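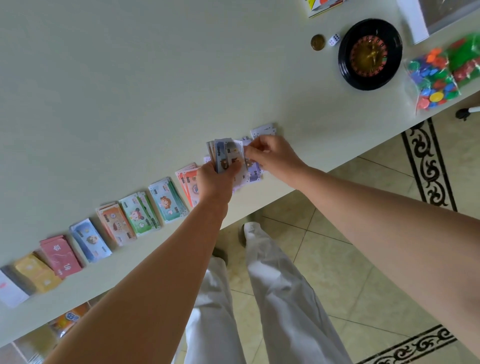

**Figure 4.** Play banknotes held in a fan, with further stacks along the near edge of the table.

### 4.2 Keeping and reheating of the oat loaf

Second part of the Siditach kitchen work. Section 4.1 dealt with the mixing and the first rise, so only the baked loaf is taken up here - how long it stays good to eat, what households did with it once it went dry, and whether the way of wrapping made any difference.

All loaves followed the base recipe. 570 g flour, the soaked oats, salt, yeast, a spoon of treacle. Flour was the Leclerc strong white in both places. Oats were bought locally and differed a bit, coarser in Buris, and we did not correct for this. The soak was longer with the coarse oats in most kitchens anyway, as people went by feel.

Baking was done in the households' own ovens. This is a weakness and we come back to it in section 6. Several of the ovens in Kosida ran hot at the back and the loaves from these had a thick crust on one side. Cooks knew this and turned the tin part way through. Those who forgot said so in the diary.

**Wrapping.** Three ways compared: cotton bag, lidded tin, cut side down on the board with nothing over it. Plastic bags were left out at first, then allowed back in when it became clear that many households used them whatever we asked. Diary entries for plastic are therefore patchy, and start late.

The tin kept the crumb soft longest. No surprise there. But the crust went leathery by the second morning and most people disliked it, a few enough to stop using the tin altogether. Cotton gave a drier loaf with a better crust. The bare board did better than we expected for the first day and a half, then fell away quickly, worst in kitchens with a stove lit all day. Plastic was soft and, in the warm weeks, mouldy. One Buris household kept the loaf in a cotton bag inside the tin with the lid ajar, and their entries are the most contented in the whole set. We would of liked to test this properly.

Loaves cut while still warm dried faster under every kind of wrapping. Diaries are very clear on it. They are equally clear that people will go on cutting them warm.

**Taste notes.** Cooks were asked for a line or two each morning, in their own words. We gave no scale. An earlier round had used a printed scale and the replies bunched in the middle, hardly any use. The free notes were harder to sort but told us more. "Fine with soup" turns up again and again and seems to mean past its best but not wasted. "Toast only" is the next step down. We took the first "toast only" entry as the end of the loaf's good life, and the timings in this section all rest on that. Another reader might draw the line elswhere.

Children's remarks were sometimes written in as well. Kept in the file, not used.

**Reheating.** Of the 70 diaries returned, 55 mention reheating at least once. Mostly toast. After that, the whole end of the loaf wetted under the tap and put back in a hot oven for 12 minutes or so it was set down in the recipe sheet, though in practice people took it out when it smelled right. The wetted loaf came back very well, crust in particular, and was then stale again by evening. Cooks in Kosida did this chiefly for guests. In Buris it was an ordinary weekday habit, done along with whatever else was in the oven.

Microwave use was rare and regretted.

Frying slices in fat came up more in the cold months, from October on. Bacon fat or butter, sometimes the fat from a roast. We had not asked about it and there is no heading for it in the diary, so entries are squeezed into the margins and likely undercounted.

**Freezing.** Households with room in the freezer sliced the loaf first. Whole frozen loaves were reported as a nuisance - slow to thaw, wet in the middle, crust coming off in sheets. Sliced bread went straight to the toaster and was judged close to fresh. The oats seem to help here, holding on to water that a plain white loaf would lose, but we did no lab work and can't say more than that.

**Leftovers.** Very little was thrown out. Crumbs for topping fish or leeks, cubes for soup, a bread pudding with the last of the treacle. Heels went to hens where there were hens. The pudding was popular enough that two households admitted to letting a loaf go stale on purpose. Recipe in Appendix B, as written down in Buris, with the oven heat missing from the original. A moderate oven worked for us.

Differences between the two places are small once the oats are allowed for. The larger gap is between kitchens baking every other day and kitchens baking once a week, as the weekly bakers took far more care over wrapping and used the freezer more. Size of household matters too. A loaf for two people has to last, and a loaf for six is gone by supper and no wrapping comes into it.

Salt level and its effect on keeping, see 4.3.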